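Programs for a community theater musical - how many to print, and should we charge?

Posted in Amateur and Community Theater

Our group is putting on a musical in April, 10 performances in a hall that seats 300. Last year we printed 1,000 programs, gave them away, and ran out before the second weekend. This year the printer wants a lot more per copy. Do other groups charge for programs, or print fewer and put the full version online? We have a cast of 34, and everyone expects a bio.

mimley_stage

We charge and have for years. Ours are $5 with color photos and bios, and we also put out a free folded sheet with the cast list and song order. Fewer than half the audience buys one. For our last show we sold 2,862 tickets and still had two boxes of the paid program left, so don't print one per seat. Couples share.

Keep the bios to 50 words and set a deadline two weeks before it goes to the printer. If a bio comes in late, we print the name and role only. Ask your rights holder for the exact billing wording too - ours had rules on the size of the author credits, and we had to redo the title page.

Wavidura

just do a QR code, its free

Szczepańska

I'd be careful with QR only. We tried it for one show and the older people in our audience didn't like it, and you don't want phones lit up during the overture. What worked better was a single printed sheet for everyone, with the code at the bottom for the bios. We also put the code on posters in the lobby and the restrooms.
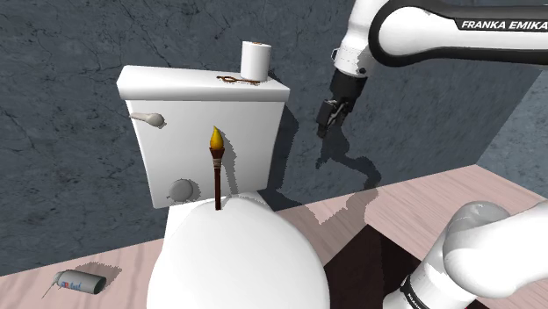
The sheet should have the running time and the length of intermission on it, as ushers get asked that more than anything else. Sell ads on the back. Four local businesses covered our whole print bill, and one of them, Nonent, took the same spot for the next show. Start asking early - most shops need a month to say yes.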